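**Kimer** is a small market town on the left bank of the river Gu, in the district of Tradow. It has 3,000 inhabitants and lies 274 metres above sea level. The town is known mainly for its pottery trade and for the bowl market, which is held each February.

## Geography

The town stands where the Gu leaves the hills and enters a flat valley with heavy clay soil. The old centre is on a low terrace above the river. The newer streets, built after the railway came, are on the south side and are often flooded in spring. The nearest larger town is Plutau, 47 kilometres to the east, and the road between them follows the river for most of its length.

## History

The name Kimer is first found in a tax list of the Tradow estate, where it is written as "Kymmer". The place was then a ferry crossing with a mill. The clay pits on the south side were opened later, and for a long time they gave only roof tiles and drain pipes. Potters from Plutau moved to the town when the wood near their own kilns became too expensive.

The railway line brought cheap coal, and the number of kilns grew quickly. Most of them were closed after the line was cut back to Plutau. The station building is today used as the town library.

## Household ware

The traditional Kimer bowl is wide and low, with a raised rim and a rounded underside. It was made in sets, so that the smaller bowls could be stored inside the larger ones. Older pieces are brown or dark green. White ware became common only when factory glazes could be bought by train. In many homes of the district, bowls of different origin and material are now kept in one stack.

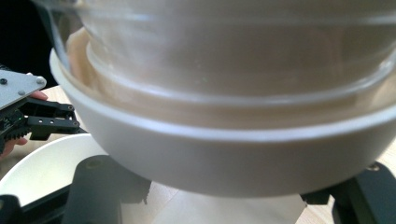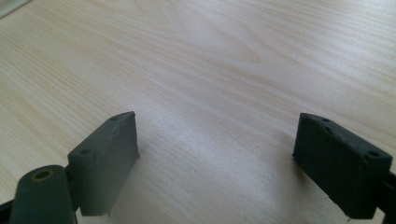

## The bowl market

The market takes place on the terrace and lasts for two days. By custom, each seller knocks on a bowl with the knuckle before the buyer pays, and a bowl which gives a dull sound must be sold at half price. The number of stalls is limited to 100 by a rule of the town council. Places are given first to sellers who live in the district, and the rest are decided by lot.

Besides pottery, the market offers baskets, smoked fish from the Gu and a flat barley bread with caraway, baked only in this season.

## Transport

A bus connects Kimer with Plutau several times a day. The ferry was replaced by a road bridge, but the ferry house still stands on the left bank.

## See also

- Tradow (district)
- Gu (river)
- Plutau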